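Home Latest Threads Saved Search

Flonavum
Wednesday, 7:12 am

ok thread on moving out of a kitchen you've had for nine years. we're leaving Verkadwood end of May and I have learned some things. mostly about my own cupboards

2/ start with the back of the cupboards. not the front. the front is stuff you still use so you'll pack it and unpack it four times

3/ got three quotes. cheapest 1,000, highest 4,000, same flat same day same stairs. ask what they count as a "large item." one guy counted the microwave

4/ went with El-Sayed in the end, not the cheapest. the woman on the phone asked if the street has a loading zone and none of the others had. it does not have a loading zone

5/ parking permit for the truck: apply early!! city site says five working days, took me eleven. and you need the plate number, which the movers don't know til the day before. fun loop

6/ spices. throw them out. I had a cumin older than my car

7/ the drawer next to the stove took a whole evening. four can openers. why

8/ sort by "when did I last use this" and be mean about it. cutting boards and bar stuff are the worst for me, I keep all of it
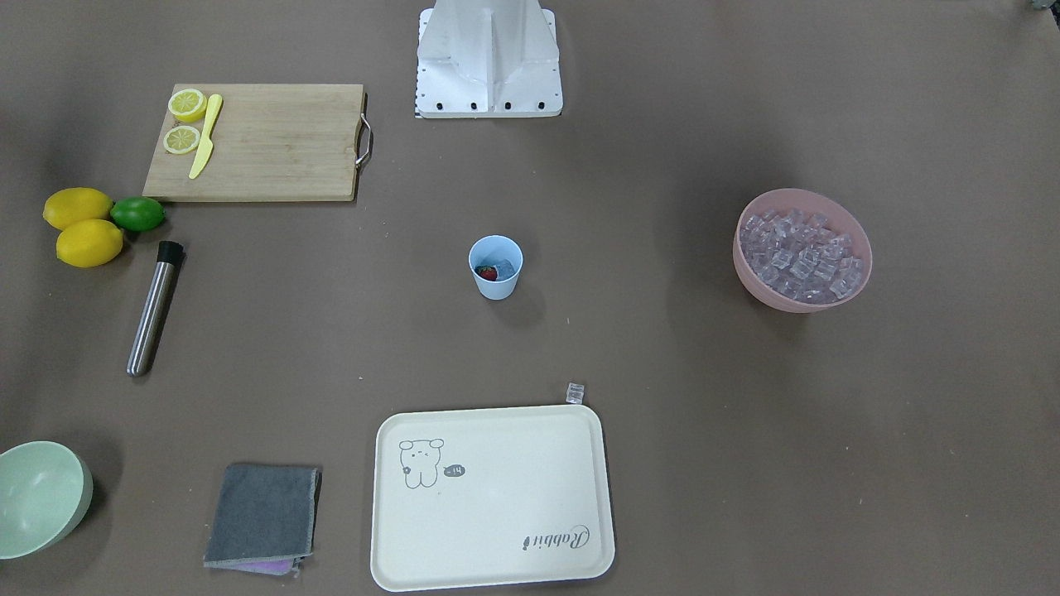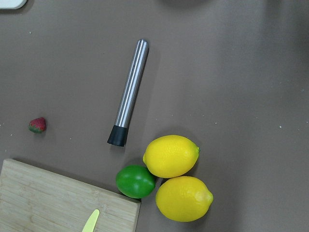

cutting board in the first one, muddler in the second

9/ haven't made a drink that needs muddling since we had the balcony. still wrapping it in a dish towel and taking it. don't @ me

10/ towels and tshirts around plates, saves buying paper. plates go in on their EDGE like records, not flat. my mother was right about this and I've told her so

11/ boxes: small ones for anything heavy. I filled a big one with cookbooks and jars and it's now part of the floor

12/ sold the table and the shelf unit on Trorico. 420 for both, 354 after fees and the guy talking me down in the stairwell. still happy, that's a third of the truck

13/ if you sell stuff say NO HOLDS in the listing. had over 20 messages and half were "can you keep it til the weekend"

14/ freezer. eat it down starting now, whatever week you're in. we had peas and fish sticks three nights running, then waffles for dinner, kids thought it was a holdiay

15/ write the room on two sides of the box and also the top. movers stack them with the label facing the wall every time

16/ one box marked OPEN FIRST. kettle, mugs, scissors, toilet paper, phone charger, a sharp knife wrapped up good. goes in the car with you, do not let it on the truck

17/ defrost the fridge the night before, towels on the floor, more than you think

18/ ok the permit people are calling back, will add the adress change list tonight if anybody wants it

Comments (4)

marrowfat_: yes please to the address list. we go in June and I've done zero

tinroofcat: NO HOLDS. learned that one with a sofa

Flonavum: @tinroofcat a SOFA. sorry for your loss

pell.k: plates on edge is correct, been doing it for years and only broke one and that was the dog

Contact us | © Flonavum, all posts | Back to top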